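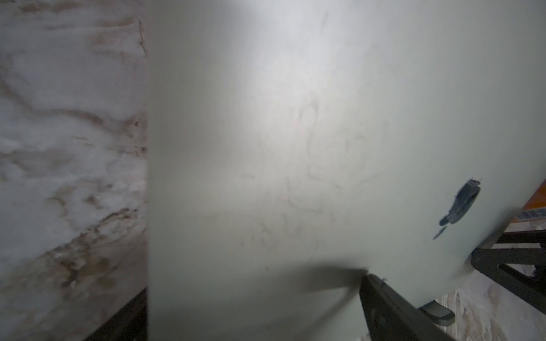
Let the wrist camera be useless sometimes

Most of the wrist-camera pictures I look at are like this one: a big grey-green blur, one black finger poking up from the bottom, a slice of marble pattern down the side. And every few months somebody suggests we throw them out.

I think that's a mistake. When we trained the Lenska policy we had 593 demonstrations, and the tidy version of the set dropped any stretch where one object filled the view. Lovely clean data! It then got lost the moment it came close to anything, and close is where all the work happens. We put the blurry bits back, changed nothing else, and it stopped dithering at the last moment — mostly, anyway. I'd only trust that as far as 200 trials on 2 arms will take you.

People will say a second camera sorts it out. Sure, it helps. But the arm gets in the way of that one too, and I'd sooner have a policy that has seen plenty of bad views than one that has been protected from them. Filter for broken recordings by all means. Leave the ugly ones in.

Comments

Wernent: We cut almost 3000 clips on looks alone last January. Now I want them back.

Amparo Ríos: Did you try masking the wrist view at random instead? I'd like to see the two side by side.

Contact | © Zanda Notes | Back to top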